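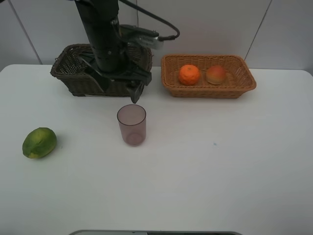 Jade Lambert

So I've been at Navard for eight years now, packing fruit baskets in the Nallerbridge building, and I get asked at every family dinner if the robots have taken my job yet. Short answer: no. Longer answer: my job got kind of weird.

It used to be all hands. You grabbed fruit, you turned it over looking for soft spots, you set it in the basket, and by lunch your wrists were toast. On a busy shift I'd fill 94 baskets and go home and not want to hold a fork! Now the arm does more of the plain picking and placing, and I do the checking, the ribbons, the odd orders, and a whole lot of standing there with my finger near the stop button.

Round things it's pretty comfortable with. Oranges especially - you get the two fingers on either side and close them gently, and there's not much more to teach.

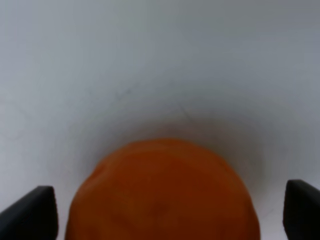 Papayas are another story, and so is anything with a thin skin. Hongjun Shen, who trains us on the new stations, had me write down every fumble in September and I filled over 26 pages (okay, my handwriting is big).

What I miss is the talking. When we all packed side by side you heard about everybody's kids and everybody's car trouble. The Sugden crew says the same thing. On the plus side, I got a small raise for the station training, and my wrists quit hurting, so I can knit again. I'm halfway up the back of a green sweater.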